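Good Practice Rules for a Shared Two-Arm Kitchen Bench
Project report, Fulvio Ferri
Supervisor: Colleen Vachon

1. Background

The Hadura bench is used by several student groups, and until this spring each group kept its own habits. Recordings made by one group were often no use to another. My project was to write one set of rules for tabletop handling tasks and try them out over a term. The tasks use ordinary tableware and fruit, so most of the rules deal with how objects are set out and how close the arms may come to each other.

2. Rules for working near the arms

Both arms share the space over the table. Only one gripper may be closed on an object at a time, unless the task sheet says it is a handover. The second gripper waits open. 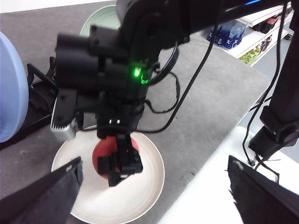
Cables were the most argued point. The draft said they must be kept off the table completely, but that pulled on the wrist when an arm reached low. The final rule allows slack on the table as long as it stays clear of the plate or bowl in use. The operator checks this before every run – not once per session, as we did before.

Speed is set to the low profile for any task with ceramics. Hands stay outside the tape line until the operator says "clear."

3. Rules for setting out objects

The start layout is written down before recording. For the rack task it names each plate, its slot and the way it leans. Fruit goes in the bowl or on the plate, never straight on the table, where it can roll.
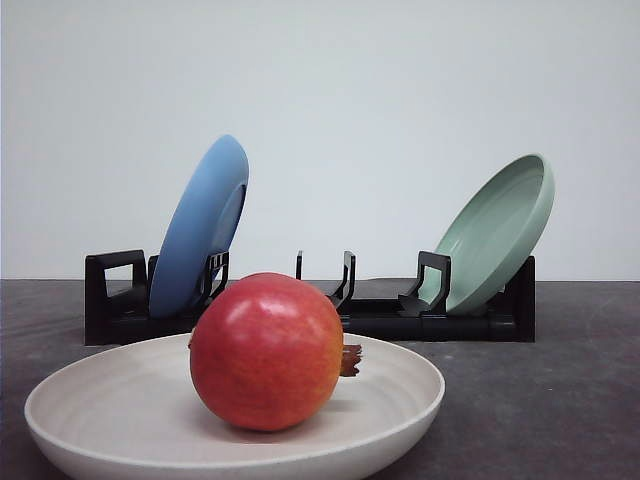

A layout counts as the same only if a second person can rebuild it from the sheet. We tested this with the sheets from June, and the weak part was the lean of the plates. I added a small side-view sketch to the form.

4. Trial

We logged 200 runs under the new rules and kept 128. Most of the rejected runs had a missing or unfinished layout sheet. The sheet is still too long, and the Shawky group has asked for a one-page version, which I have started.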